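2025-09-17

Notebook, relief works survey. Second pass through the Grilonach boxes.

Started on the reservoir file again because I don't trust what I wrote last time. The claim we keep repeating, on the website and in the leaflet, is that the Grilonach dam and the road up to it were built by men on the unemployment scheme, 400 of them at the peak. I wanted to see where the 400 comes from. So far it comes from the leaflet, which took it from the anniversary booklet, which has no notes at all.

Pay sheets in box 2 are the only thing from the period with names on. They run for part of one winter and stop in November. I went through them slowly. The trouble is that the same man can appear under two spellings, and men who moved from the road gang to the quarry gang are entered afresh with a new ticket. If someone simply added up tickets they could get to 400 easily enough. That would be tickets, though, and a ticket is a poor stand-in for a man. No idea yet what the true figure is and I am not going to guess one in here.

The booklet also says 3,000 trees were planted on the slope behind the dam "by the same hands". Maybe. The nursery order is in the file and it is for 2,000. There could have been a second order, and there could just as well have been somebody who liked a bigger number. An order isn't planting either. Half of these schemes have a fine order book and a bare hillside.

Then the plaque. It credits the Boersma works office with the design. I can find Boersma's stamp on the drawings for the pump house and on nothing else. The dam drawings carry initials I can't read and a date that has been gone over in a different ink. Leaving that as unsolved. Would like it noted, before anyone reprints the plaque wording, that the plaque went up a good while after the work and was paid for by people who had reasons to want Boersma's name on it.
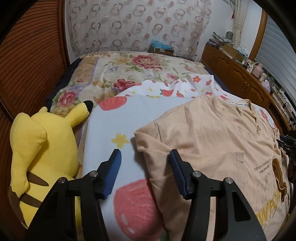
Mirjam Coppens thinks I am being too hard on the booklet. Her point is that the people who wrote it had talked to men who were there, and that a remembered figure is evidence of something even if it can't be squared with the sheets. Fair enough as far as it goes. I asked which men, and she said the interviews were supposed to have gone to Flolano with the rest of the parish papers. She will write to them. I said I'd believe in the interviews when one turns up.

She did make one good catch. The pay sheets have a column headed "Im." which I had taken for some kind of deduction. She reads it as Imurel, the next valley over, where the scheme had a camp. If she is right then some of the men on our sheets weren't working at Grilonach at all on those days, they were only paid from here. That would bring the numbers down again. It might also explain why the quarry gang looks so large in weeks when the weather book says the quarry was shut by snow. I had put that down to padding by the foreman, and may owe him an apology.

Checked "Im." against the weather book for the snow weeks only. It fits for most of them and fails for one. The failing week has a torn corner just where the total should be, so I don't count it either way. Not proof. Better than anything else in the box.

Things I am not happy with:

The leaflet says the scheme "saved the town". Saved it from what, and who said so? The shop ledgers would show whether wages were spent locally. Have not seen them. Were they kept?

The photograph everyone uses for the opening of the dam shows the pump house. Same hill, wrong building, and the caption has been copied four times that I know of.

Still no women anywhere in the record apart from the canteen list, and the canteen list has no surnames.

To do: type up the sheets with every ticket on its own line and spellings left exactly as they are, no tidying. Look for a second nursery order. Ask for the Imurel camp register, if there was one. Take the 400 off the website until then, or at least put "said to be" in front of it. Mirjam would prefer "said to be". I would prefer it gone.

Box 2 is back on the shelf, sheets in their original order apart from the torn one, now in its own folder at the front.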